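A soft-fingered gripper will usually tell you it's going before it drops something. Ours slipped on a thermos on a Tuesday, and when I went back over the week the signs had all been there. These are workshop tips for anyone who uses a hand-held gripper, or a small arm with the same fingers, for tabletop picking. They cover the faults we run into most, and what to do first.

## When an object slides out of the fingers

Stop and wipe the fingers before you change any settings. Skin oil, paper dust and the powder off cheap gloves all end up in the grooves between the ribs and then on the gripping face. Use a damp cloth with one drop of dish soap, then a second cloth with plain water. Let them air dry. Don't use rubbing alcohol every day on flexible fingers. Once a month is fine, more often and ours went chalky.

If clean fingers still slip, close them on nothing and look at them from the front. The tips should meet in the middle and touch along the same length on both sides. If one side arrives early, the load is going through one finger and the other is just along for the ride. Loosen the base screws on the early side, push the finger back against its stop, and tighten a little at a time, going back and forth between screws.

That was our thermos. The left finger had crept forward on its mount, the grip looked fine from above, and the thing rolled out sideways when it was about a hand's width off the table. It dented the table and not the thermos.

## Tall, smooth things

Grip them low. People go for the middle of a bottle or flask because that's where a hand would go, but the fingers wrap best where the object can't tip. Lower third if it's full, just under halfway if it's empty. Close slowly, wait a beat, then lift.

Close any lid before you start. Check it yourself even if someone else says they did it. We now use an empty flask for all practice runs and keep drinks on a separate shelf by the door.

## Flat things on a flat table

Magazines, thin books and stickers cause more torn fingers than anything heavy. The operator presses down to get an edge, the tip folds under, and the next squeeze splits it at the first rib. To avoid this:

- Slide the item to the table edge first and take it from the side.
- For a single sheet or sticker, don't try. Pick it up by hand and move on.
- Take a book by its spine, with the fingers across the thickness.
- If a tip folds under, open fully and lift straight up. Never drag it free.

A split shorter than a rib can be left alone for the rest of the day. Anything longer, change the finger. We tried flexible glue on a couple of them and the patch was stiffer than what it was fixing, so the finger tore again right next to it.

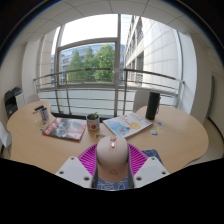 Replacement fingers keep best lying flat in a drawer, away from the sun. Ours come from Geerts in bags of 6, and a pair should always come out of the same bag. Two fingers from different batches can look the same and bend differently, and you'll spend an afternoon adjusting screws that were never the problem.

## Screws that back out

Opening and closing all day shakes small screws loose. We had a mounting plate come off in use last July, with the gripper half closed, and it took a wire with it.

Mark each screw head and the plate beside it with a line of paint pen. If the line is broken, the screw has turned. It takes a few seconds to look over before a session and it's the best habit in this whole page. Check again after any drop, even onto carpet.

Use medium threadlocker, the kind that still lets go with a normal screwdriver. Keep it off the plastic. Some printed parts crack a day or two after the stuff touches them, and the crack starts on the side you don't see.

## If it closes and won't open

1. Let go of the trigger and wait.
2. Cut the power at the switch, not in the software.
3. Give the fingers a minute, then ease them apart from the base. Pulling on the tips tears them.
4. Take the object out.
5. Turn the power back on with your free hand well clear.

The fifth step is there because of a pinched thumb. When the power comes back, some units run a short homing move and the fingers will close fully before they open. Ours does it every time. It isn't a lot of force, but a thumb caught between the finger and the base gets a proper bruise.

If it jams twice in a session, stop for the day and open the housing. Nine times out of ten there's a bit of grit or label in the slide. Brush it out with an old toothbrush. Don't blow it out with canned air, which only sends it further in. A trace of dry lubricant is enough afterward. We use Puroria, but any dry one will do, and never anything wet or greasy.

## Sleeves, cords and hair

Push sleeves up past the elbow or wear something with a tight cuff. Fabric gets drawn in at the slide faster than you'd think - a loose cuff can be wound in before you've let go of the trigger. Lanyards come off. Long hair goes back.

Run the cable up the arm and over the shoulder if you have one, with some slack at the wrist. A cable hanging straight down will catch on a table corner sooner or later, and it's usually the connector that pays for it.

## Heat

A housing that's warm is normal. If you can't rest your palm on it comfortably, it's too hot. Switch off and find out what's dragging. With us it has mostly been a finger rubbing its own mount, and once a bad Trendovitz power supply that was putting out the wrong voltage. Swap the supply before you blame the motor, as it's the cheaper of the two by a long way.

## Keep a fault sheet

Tape a sheet of paper inside the cupboard door. Write down the time of day, the object, what happened and what you changed. Ours has 272 lines on it now, mostly boring, and some 200 of those are slips. Reading down it is how we noticed that slips bunched up late in the afternoon, when the fingers hadn't been wiped since lunch. We wipe at noon and again at 4 now.

Write down the near misses as well. The thermos had two of them the day before, both put down to a tired wrist.

## What to keep in the box

- one pair of spare fingers, same batch
- the right screwdriver, tied to the box
- paint pen
- medium threadlocker
- two cloths and a small bottle of soapy water
- old toothbrush
- dry lubricant
- a spare power supply, tested and labeled

The box itself is a Gimham tackle box with the trays cut down. Any box with a lid that latches will do.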